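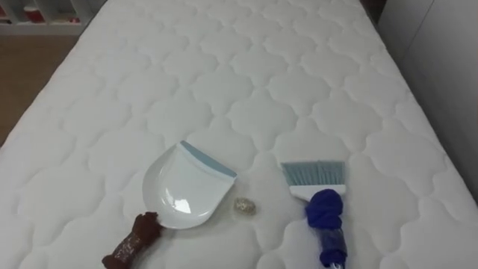 **No. 26** | 4 Nov 2024

## Two weeks with the Jorari two-arm kit

The kit went back to Cutomura on Friday and my apartment feels bigger again. I had it on their home trial, which is 14 days for $105, and the money comes off the price if you buy. I have not bought it. I have not said no either, so this post is partly me thinking aloud.

For those who did not read my October post: Jorari is sold as two arms with grippers, a head camera and a stand on wheels. You guide it through a job with the hand controls, several times, and then the software tries the job without you. I wanted to know if a person with ordinary patience could teach it small cleaning work at home. Not vacuuming, that is solved. I mean the little work you do with a dustpan.

So the bed became my test bench. I took off all the linen and put one crumpled ball on the bare mattress, dustpan in the brown gripper, brush in the blue one. The picture is from the robot's own head camera, and I like it very much, because you see the job the way the robot sees it. Everything is white on white! The mattress, the pan, the brush head. Only the light blue of the bristles and of the rubber lip gives it a colour to look for.

A quilted mattress is a mean surface. On the kitchen floor the lip of the pan lies flat and there is not much to think about. On the quilting there are seams everywhere, and a small ball prefers to sit in a seam. When the robot pressed the pan too hard, the mattress gave way and the ball rolled to the wrong side. When it pressed too little, the ball went under the lip. My first evening was only this, and I went to sleep on the sofa in a bad mood.

What helped was an advice from Ragnheiður Hafþórsson, who answers the support mail at Cutomura. She wrote: "Teach the pan first and leave it still. Then teach the brush." I had been moving both hands together, as I do myself. After I began again in her way, the results were much calmer. The left arm holds, the right arm works.

**The good things**

The grip is strong and does not slip on thin handles. The arms stop at once if you touch the red button, and also if you shout the stop word (my neighbour now knows the stop word). The camera picture is clear in my bedroom, where the light is strong and comes from the ceiling. Replies from support came the same day, and they were written by a human who had read my question.

**The less good**

The stand is heavy, and it does not like door sills. The manual was translated in a hurry; chapter 11, on calibration, sends you to a menu which does not exist in my version. Each new object needs new teaching. When I changed to a darker brush from the Wei shop downstairs, the robot held it well but stroked the air beside the ball. And the fans are loud enough that I turned up the radio.

My friend Yichen Dong tried the Bernine set last winter and says it learns faster but drops things. I can't compare them fairly, I never had the Bernine at home.

Would I pay the full price? For cleaning my own bed, no, I have hands. For learning how this kind of teaching works, maybe yes. The trial discount is valid until the end of the month and I still have the order page open in a tab.

If somebody has taught one of these to handle a fitted sheet, please write to me, with video if possible.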